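Skip to content
Home Recipes Pantry Rants About
Search this blog Type and hit enter

Black Bean Soup for People Who Have Given Up on July

It rained all month, and at some point I stopped pretending I was going to grill anything. The charcoal is still in the garage. I made soup instead, in shorts, with the fan on, and I regret nothing except the quantity of cumin in the first batch.

This is a soup I have been making since my first apartment, where the stove had two working burners and one of them had opinions. Back then I used canned beans and called it dinner. I now use dried beans, mostly because Cloutier, the little grocery at the bottom of our hill, started selling them out of bins and I am weak in the presence of a scoop. I came home with enough to plant a field.

My friend Océane Landry says soaking beans is superstition. She has said this at my table while eating my soaked beans. We tried it her way once, starting at four in the afternoon, and ate at a quarter past nine, by which time everyone had filled up on crackers and nobody wanted to talk about it. So: soak them. Overnight, plenty of water, a spoonful of salt. I know your grandmother said salt makes them tough. Mine did too, and her beans were tough anyway.

What goes in

1 pound dried black beans, soaked and drained
2 tablespoons olive oil
1 large yellow onion, chopped
1 green bell pepper, chopped
3 cloves garlic, smashed and minced
2 teaspoons cumin (two, and I mean it)
1 teaspoon dried oregano
1 bay leaf
8 cups water or broth
Salt, and the juice of a lime

Warm the oil in your biggest pot and cook the onion and pepper over medium heat until they slump, 15 minutes if you can stand it. Most recipes will tell you five. Most recipes are lying about onions and have been for years. Add the garlic, cumin and oregano and stir until your neighbors can smell it.

Then the beans, the bay leaf and the water. Bring it up to a boil, turn it down until it's barely muttering, and put the lid on crooked. Start tasting beans after an hour. Mine took closer to two, but they had been sitting in the pantry since before we painted it.

When the beans are soft all the way through, fish out the bay leaf and mash some of them against the side of the pot with a potato masher. You can use an immersion blender if you have one. I had a Remitz, a wedding present, and it died in a batch of this very soup with a noise like a goose. Go easy if you blend, or you'll end up with something you could hang wallpaper with.

Salt it now, properly, and squeeze in the lime. If it still tastes flat, it wants more salt. If it tastes like the sea, it wants a potato and a quiet word with whoever was holding the shaker.
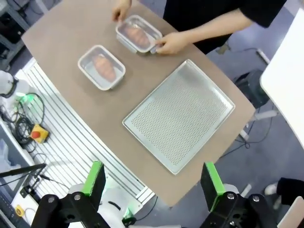 Leftovers, and what to put on top

It's better the next day, as everybody says about every soup, and this time they're right. It thickens overnight into something close to a dip, so thin it with a splash of water when you reheat it. I've also skipped the water and spread it on toast, standing up, at eleven at night.

For toppings we do sour cream, chopped raw onion and whatever cilantro hasn't turned to slime in the drawer. Līga Hunt, who married into this family and has improved it, puts a fried egg on hers. I made fun of her for a whole winter. I now put a fried egg on mine.

It freezes well. Leave some space at the top of the container, and write on the lid what it is, in actual words. Last spring I thawed something marked "B.S. good" for company and it was barbecue sauce.

Next time I'll do the cornbread that goes with it, assuming I can get the recipe out of my mother, who measures in "enough" and gets short with me when I ask for cups.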